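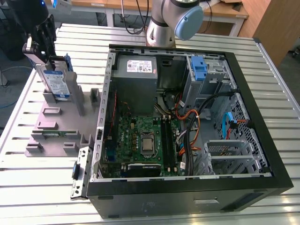
4 min read

Hi, I'm Sekar, and welcome to Jotoment! I started this place as a way to stop losing recipes. I used to write them on the backs of envelopes and then throw out the envelopes, so one May I sat down at my kitchen table in Tornitz and typed up everything I could remember. My mother's peanut sauce went first, then a chicken soup that I had been making a little differently every time for years. A couple of friends asked for the link, they passed it on to their friends, and now there's a newsletter and a cooking class and a shelf of spice jars in my hallway that I keep meaning to move.

So what do we do? Mostly soups, rice, noodles and things that go on top of rice and noodles. I grew up eating Indonesian food at home and potatoes everywhere else, and you'll find both on here, sometimes in the same pot (try the potato and coconut soup before you make a face at me). I'm not a trained chef. I worked the counter at a bakery in Zurnstead for 4 years, which taught me how to get up early and how to talk to people about bread, and pretty much everything else I picked up from relatives and from burning things.

The website has all the recipes and it's free. There are no pop-ups asking you to sign up for something before you get to the ingredients, and I try to keep my stories short enough that you can still find the oven temperature. If a recipe has one of my long stories in it, the ingredients come first. I promised a reader that a while ago and I've stuck to it, apart from the dumpling page, which I'll fix when I get a free evening.

The newsletter is called Qian and it goes out once a month to 4,000 of you, which still makes me want to lie down. It has one new recipe, one old one that deserves another go, and a bit at the end where I answer questions. The top question by a mile is whether you can freeze it. You can nearly always freeze it! Don't freeze the cucumber salad.

Then there are the classes. These happen in my actual kitchen, so they're small, just 4 people at a time, and we all sit down and eat what we made at the end. Classes start at six in the evening and I try to get everyone out the door by nine, though the fried rice one always runs over. You don't need to bring anything except a container for leftovers. If you have your own favorite knife, bring it along, but mine are sharp and I'm happy to share. Please tell me about allergies when you book and again when you walk in, because peanuts are in a lot of what I cook and I'd like the chance to put them away first.

I get asked a lot about where I shop. For vegetables I go to the market in Tornitz and buy whatever looks good, and for things like palm sugar, tamarind and the thick sweet soy sauce I order a big box a few times a year and split it with my sister. You can get through most of my recipes with a normal supermarket and a bit of flexibility. Brown sugar does a decent job in place of palm sugar. Ginger will not do the job of galangal, whatever the internet says, but the soup will still be nice, so make it anyway.

How I test things: every recipe gets cooked at least three times before it goes up. Once for me, once from my own written instructions as if I'd never seen them before (this is where I find out I forgot the salt), and once by someone in the family who doesn't like being told what to do. If it gets through all that, I post it. Most of the weeknight dinners take 30 minutes from picking up the knife to sitting down, and I time that with the onions unpeeled, since I've never once had an onion peel itself for me.

I do read all the comments, by the way, even on the old posts, and they've changed a lot of the recipes for the better. The peanut sauce page is the best place to see that going on.
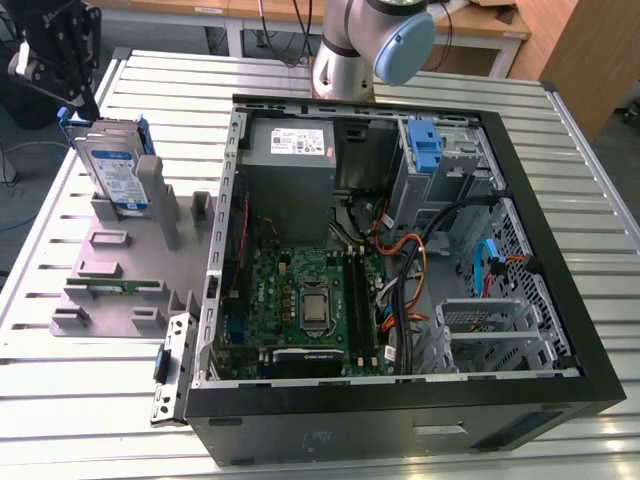 Marlene wrote under it that she'd made the sauce twice and both times it turned out thick enough to stand a spoon in, and could I please say how much water to add after it cools instead of just "a splash." Fair point! It now says two tablespoons, stirred in over low heat, and then more if you want it looser. She also said she uses lime instead of tamarind, and I tried that, and I like it on salad a lot more than I like it on noodles.

If you want to get in touch, use the contact form. I answer in the mornings with my coffee, so give me a day or two. I can't do wedding catering or write diet plans, but I'm very happy to talk about soup. If you're new, start with the chicken soup, then the corn fritters, then anything with the word "sambal" in it, depending on how brave you are.

New class dates go up at the start of each month and newsletter readers get them first.

Sekar Tambunan
Jotoment, Tornitz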